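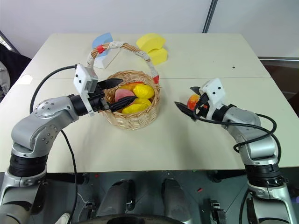

Both arms working over the basket, with a small orange-and-red piece held in the right gripper.

Planning the two-arm bench: what we're buying, what we're skipping and what the budget looks like

Posted 1 February 2022, Windmont workshop

I have been wanting to put this page up for weeks! We are in the middle of planning the next round of equipment at Windmont, and the question that keeps landing in my inbox is some version of "what would it cost us to do the same thing?" So this gallery page is for the people in our sister shops who are writing their own requests right now, and for anyone at Lestby who asked for the parts list after the October open day and got a very long answer from me in the parking lot.

There is one big picture at the top and then my notes, sorted by where the money goes. More pictures will go up when the second bench is in. If you only have a minute, read the part on cables and the part on props, where most first budgets come up short.

The arms

Two of them, one on each side, both reaching in toward the middle of the table. If you are pricing a single arm to save money, I get it, and for simple sorting a single arm will do a lot of useful work. But look at how the pair shares one basket: the left fingers are in over the rim while the right has a small orange-and-red object off to the other side. You can plan so many more kinds of work with two! Handing over, holding steady while the other side picks, opening something and reaching in. We priced it both ways and went with two.

Ask for the quote as a pair. Atero quoted us two arms with mounting and setup on one sheet, and Mousavi quoted each arm by itself with the mounting as an extra. It took me an entire afternoon with a spreadsheet to get those two quotes to line up. Get the same items on both sheets before you compare anything, including freight.

Grippers and wrists

Our grippers are the plain kind, two black fingers each, coming out of a white housing at the wrist. I love them. They are easy to understand when you're watching from across the room, and you can tell a visitor what's going on without a whiteboard. Fancier hands exist and I have spent many happy evenings reading about them, but I would put that money into a second set of plain fingers first. Fingers are a wear item in our planning, so they get their own line every year.

Cables

Please, please budget for cables! See the black one looping out from the left wrist, over the table and down along the arm? There's another curving around the wrist and elbow on the right. We want a full spare set on the shelf before a bench goes into regular use, plus clips and sleeves. Our accounting system files these under "small parts" and the first draft of our request left them off completely. Measure with the arm stretched as far as your work needs it to go, and write that length on the order.

The table

Ours is pale cream and made of two panels, with a seam running across behind the basket. Nothing special, and I would happily buy it again. A light surface is pleasant to work over and bright props show up beautifully on it. What I'd ask for on the next one is a single-piece top. A seam is fine for baskets and blocks, but we have some thin, flat items on the wish list for later in the year and I would like them to slide freely. The single top was quoted as a separate item, so it has a separate line in our request.

Props and parts to handle

The fun line! Our props budget is 1,322 dollars for the year and I defended every bit of it. The basket on the table now is woven wicker with a tall handle, and a bit of red tape at each end of the handle. In with it go toy foods: yellow ones, a pink slice, something orange-red toward the back. Foam shapes sit along the far side, a light blue arch on a white block and a couple of yellow arches.

Toy food is wonderful to plan with. You get round things, flat things and odd-shaped things in one bag, and replacing a lost lemon costs next to nothing. Foam blocks are the other one I recommend to everybody. Buy more than one bag of each, from the same maker, at the same time. Shapes and colors change from year to year and it's a pain to match them later.

Floor space and the things around it

Measure the floor, then measure it again with a person standing next to the bench and a door open. We allowed 6 feet of clear space on the side where people load the table and I would not go lower. Power, a cabinet for spares and a stool all go on the same drawing. Lestby, this is where your plan was tight when we went over it, so do look at the loading side one more time.

Timing

Lead times are the part I can't make exciting, but here goes. Our arms were quoted at nearly two months from signed order, and the table shop needed less than half of that. Order the arms first, then the table, then spend the waiting time on props, shelving and training hours. Put training in the budget as hours with a real number next to them, or it will get squeezed out by everything else.

What's next on our list

A second bench with the one-piece top, a full spare cable set for each bench, and more baskets in different shapes. I'd love a shallow tray too. Both quotes are in, the request goes up this month, and the line-by-line sheet is in the Windmont shared folder if you want to copy the layout for your own.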